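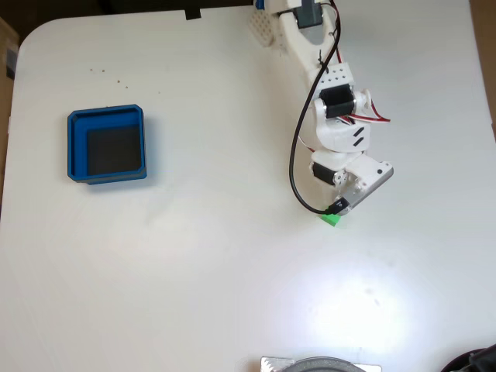 A tray on a work table is usually treated as an accessory. My position is that it should be specified with the same care as the table, and before the table if the budget is tight. Most arguments about tidy benches concern drawers, labels and who left what out. Few concern the square of surface where small parts are set down in the middle of a job, and that square is where they go missing.

Our tables at Plallano have white matte tops with rounded corners. I did not choose them and would choose them again. White shows dirt early. A scatter of crumbs or dark specks that would vanish on wood grain can be seen from a standing position and wiped off before a part is put down in it. The usual complaint, made most often by Thanakorn Panyasiri, is that white tops look dirty all the time. They do. A gray top carries the same dirt and delays the wiping.

The real fault of a white top is glare. Under an overhead lamp, part of the surface washes out, and a pale washer or a clear cap placed inside the bright patch is hard to find again. Matte finish reduces the effect but does not remove it. Moving the lamp moves the patch. The cheaper correction is to stop using the tabletop as the background for small parts and supply a second background of known color and known size.

## Rim, color, floor
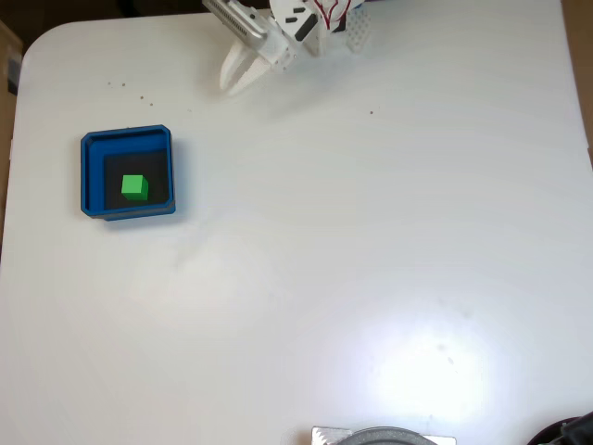

**Bench Layout Group, Plallano Workshop**

The tray I would standardize on is square, shallow and saturated blue, with a raised rim and a dark floor. Each of those choices can be defended separately.

Square, so that it can be set parallel to the table edge and a displaced tray is easy to notice. Round trays rotate without anyone seeing it, and any habit of keeping a given part in a given corner is lost. The corners themselves should be eased a little. Sharp inside corners collect grit and are slow to clean with a cloth.

Shallow, because a hand has to reach the floor at a low angle. Deep bins suit storage. At the bench they hide the bottom layer and invite people to leave things in them. A wall high enough to stop a rolling part is sufficient.

Blue, for separation from the table. Joelle Rizk argues for white trays on the grounds of uniformity, and I think she is wrong. A white tray on a white top is located mainly by its shadow, and the shadow changes with the lamp. A strong blue is found immediately under any light we use. It is also uncommon among the parts we handle, which lean toward white, gray and green.

The dark floor is the most contested item. Ruaridh Crichton points out that black screws disappear on it, and he is correct. We handle far more pale parts than black ones, so I accept the loss. For jobs with black hardware, line the tray with white paper and remove the paper afterward. A reversible liner would be better, and I would support buying some if they fit squarely. A liner that sits toward one corner and leaves a strip of tray floor bare along two sides gives a thin part an edge to slide under.

## Position and number

The tray belongs on the left for a right-handed user, well in from the edge. It should stay there between jobs. Greer MacRitchie prefers to stack trays on the shelf at the end of each shift, which makes the room look better and means that the first part out in the morning goes straight onto the tabletop.

One tray per table is enough. The Munro room tried 4 and within May had 4 trays of unsorted remainders. A second tray becomes a place for undecided items, and those should go back to stores the same day.

I would also leave the tray unlabeled. A label describes last month's job.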